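Catalog > Chemistry > Reference and Textbooks > Infrared Spectra for Working Chemists > Questions

Questions readers ask about Infrared Spectra for Working Chemists

We get a good many letters about this book, from students and teachers and from people who run a small lab by themselves and would just like to know whether it will help them. We've gathered the ones that come up most often and tried to answer them the way we would if you called us at Canwood Press.

What does the book cover?

Infrared spectroscopy, from the first principles up to the point where you can sit down with a spectrum of an unknown compound and make a sensible start on it. There are 11 chapters. The early ones explain why bonds stretch and bend at the energies they do, and the middle ones go family by family through alcohols, carbonyl compounds, amines, aromatics and so on. The last three deal with mixtures, polymers and measuring how much of something you have.

How much math do I need?

Less than you may fear! If you remember Hooke's law from a first physics course and can follow a square root, you'll manage the first eight chapters without trouble. Chapter 9 brings in a little group theory, and we've put the character tables and a gentle walk through them right there in the chapter so that you don't have to go hunting in the back. You can skip it the first time through and come back later – plenty of readers do.

Is it any use if my instrument is an old one?

Yes. The positions of the bands belong to the molecule, and a carbonyl stretch sits near 1700 wavenumbers whether the spectrum was drawn by a pen on chart paper or came off a modern Fourier transform machine. What changes is the resolution and the noise, and Chapter 3 spends a fair number of pages on what to expect from each.

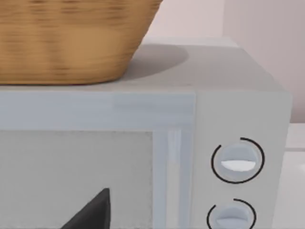 One reader wrote to say that Chapter 3 could have done with more on baselines, as a sloping baseline from a badly ground potassium bromide disk had cost a whole afternoon before the cause came to light. We think that's a fair point. The second edition has a new section on scattering, with the same sample shown after a short grinding and after a long one, and it explains why coarse particles tilt the whole spectrum and distort the shapes of the bands. If you own the first edition, the section is available as a free supplement and you only need to write and ask for it.

Why is there so much about the region above 3000?

It's one of the quickest places to learn something. Stretches of hydrogen on a double-bonded or aromatic carbon mostly fall just above 3000 wavenumbers, and those on ordinary saturated carbon mostly fall just below, so a glance at that one line on the chart gives you a useful first sorting. O–H and N–H stretches turn up higher still, and their breadth says a lot about hydrogen bonding. We know some teachers like to begin with the carbonyl region, and the chapters are written so that you can take them in that order if you prefer.

Are there problems to work through?

There are 69 of them, spread across the chapters, and every one has a worked answer. We went back and forth over this, as some instructors would have liked half the answers held back for homework. In the end we kept them all in, mainly for the sake of people studying on their own, and put together a separate set for classroom use. Instructors can request it on department letterhead.

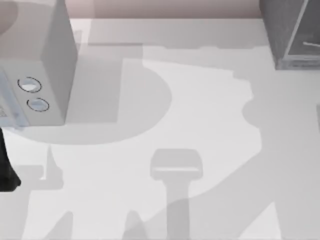 The separate set follows the same order as the book, so a class that has finished Chapter 5 can go straight to the fifth group of problems. Most of them give you a molecular formula along with the spectrum. The harder ones don't, and for those you may want a mass spectrum or a proton NMR beside you, just as you would in real work.

What is the Prornent table that the book keeps mentioning?

It's the fold-out correlation chart at the back, named for the Prornent teaching project, where it started life as a wall poster. It lists the common functional groups with their usual ranges and a note on whether the band is strong, medium or weak. Please do read the ranges as ranges. Ring strain, conjugation and the choice of solvent will all push a band one way or the other, and Chapter 6 has a long stretch on how far and why.

Does it cover Raman spectra too?

Only in passing, I'm afraid. There is a short comparison in Chapter 2 that explains why a vibration can be strong in one and missing in the other. For a full treatment we'd point you to the Grillwood volume in the same series, which uses the same symbols and conventions, so you won't have to learn everything over again.

Which edition should I buy?

The second, if you can. The Aguirre reprint, which you may still come across secondhand, has the text of the first edition with the misprints in Chapter 4 left as they were (two of the amide bands are swapped in the table – the text beside it is correct). It's perfectly usable if you pencil in the fix.

I think I've found a mistake. Where do I send it?

To the editorial desk at Canwood, please, with the page number and the edition. We do read them all, though it can take us a little while to write back during term. The current list of corrections was last updated 2024-06-08 and is folded into each new printing.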